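Learning Center > Kids' Pages > Film and Movies > How Sound Gets Into a Movie

How Sound Gets Into a Movie

Pavine Film Museum, Young Visitors Series 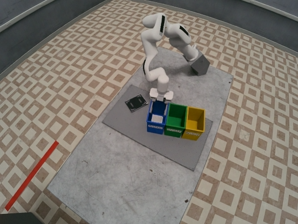 A white robotic arm and a blue bin, drawn by computer.

When you watch a movie, you hear footsteps, doors, rain, voices and music. It is easy to believe that one microphone recorded all of it at the same moment. Most of the time, the sounds were recorded on different days, in different rooms, and put together later. This page explains how that work is done.

Voices come first

While the camera is running, a sound recordist tries to capture the actors' voices as clearly as possible. One microphone is often held above the actors on a long pole called a boom. The person holding it must keep it close enough to hear a whisper and high enough to stay out of view. Small microphones may also be hidden in the actors' clothing.

Other noises can spoil a recording. An airplane passes, or a refrigerator hums in the next room. If a line cannot be used, the actor goes to a studio after filming, watches the scene on a screen and says the words again. The new words must match the movement of the lips. This is called dialogue replacement, and a short line may take many tries.

What is Foley?

Foley is the making of everyday sounds by hand. The people who do it are called Foley artists. They stand in a quiet room, watch the movie and make each sound in time with the action.

The object that makes the sound is often different from the object in the story. Cornstarch squeezed in a leather pouch can sound like boots on snow. Snapping a stalk of celery can sound like a breaking bone. Two halves of a coconut shell, tapped on a hard surface, can become the hooves of a horse.

The Foley room at our museum has 33 pairs of shoes on its shelves. Some have hard heels, some have soft soles, and one pair squeaks. The floor is divided into squares of gravel, wood, sand and stone — an artist can walk from a beach to a kitchen in two steps.

Sounds from a library

Some sounds are too large or too dangerous to make indoors. Thunder, trains and explosions usually come from a sound library, where recordings are stored and given names so that editors can find them. The Rultuter Collection, which is kept in our building, holds 3959 recordings. Among them are 70 kinds of wind, from a light breeze in dry grass to a storm at sea.

An editor may place several recordings on top of one another. The roar of a movie monster might be made from a lion, a creaking door and a slowed-down human voice.

Where does the music fit?

Music is usually written when the pictures are nearly finished. The composer watches the movie with the director, and they decide where music should begin and end. They also decide where there should be none. A quiet scene can make an audience pay very close attention.

The final mix

At the end, all the sounds go to a mixing room. The mixer decides how loud each one should be. If two characters are talking on a busy street, the traffic is turned down a little so that the audience can follow the words.

Try it yourself

Ask an adult to help you record a short video without any talking. Play it back with the sound off. Look for things at home that could make the sounds you need, and perform them while a friend watches the video. A sheet of paper, a bunch of keys and a bowl of dry rice are good things to begin with.

School groups of up to 20 students may use the Foley room in the Pangilinan Wing. A teacher must reserve the room before the visit. Groups work with a short silent cartoon called Fesetti and take home a copy with their own sounds.

Words to know

Boom: a long pole that holds a microphone.
Dialogue: the words that characters speak.
Foley: everyday sounds made by hand to match a movie.
Mix: to join sounds together and set how loud each one is.

Page last reviewed 2023-11-08

Contact the Learning Center | © Pavine Film Museum. All rights reserved. | Back to top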